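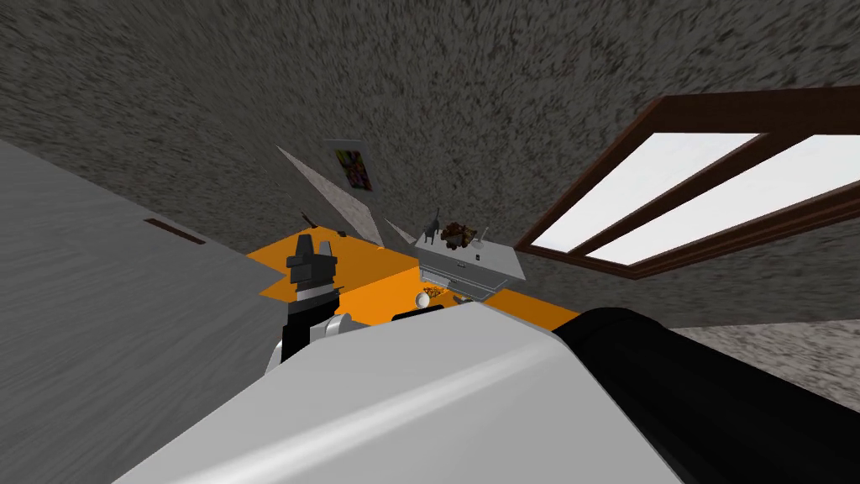 Selorm Dramani wanted to know, after the last newsletter, whether examples made in a simulator count for anything once a real arm has to do the work. He had read that the simulated ones come cheap and wondered if we were just filling a hard drive.

It is a fair question, and the short reply is that they count for some things. The bedroom and playroom scenes in Rovska are where most of our two-arm examples have come from this spring. An operator drives both arms from the desk, picks up or moves whatever the task card asks for, and the run is saved along with the camera view and the joint positions. If the run is bad, the room is reset and the operator goes again. On the real bench a reset means getting up and putting everything back by hand, and that eats most of an afternoon.

As of 7 May 2019 we have 135 accepted runs in the simulated rooms and 64 on the bench. Yeshi Belay goes through each one before it is accepted. She throws out runs where the operator paused for a long time in the middle, and runs where an arm passed through something it should have bumped into. That second kind only happens in the simulator and we would like to see less of it. Heino Koppel is working on the contact settings for small objects, which are the worst for it.

What the simulated runs don't give us is grip. A soft toy in Rovska does not squash the way cloth and stuffing do, and the learning system picks up habits from that. It closes the fingers too early, or not far enough. We saw this in the first comparison in April and we still see it, though less often when bench runs are mixed in from the start of training. We have not settled on the right mix.

Viewpoint is the other thing we are changing. Until now nearly all of the runs were recorded with the view level and the room straight ahead. Robel Dinsa has added tilted and close-in views, including ones where an arm covers a good part of the work area. These are harder to drive from, and the first few operators complained. They have stayed in the set.

The plan for the rest of May is 50 more bench runs, most of them with soft or oddly shaped objects. We need 2 more operators for this. No experience is needed, but you should be able to sit for a full session - the first hour is all practice and none of it is saved. Write to Ingvar Stougaard if you are interested, and say which mornings you are free.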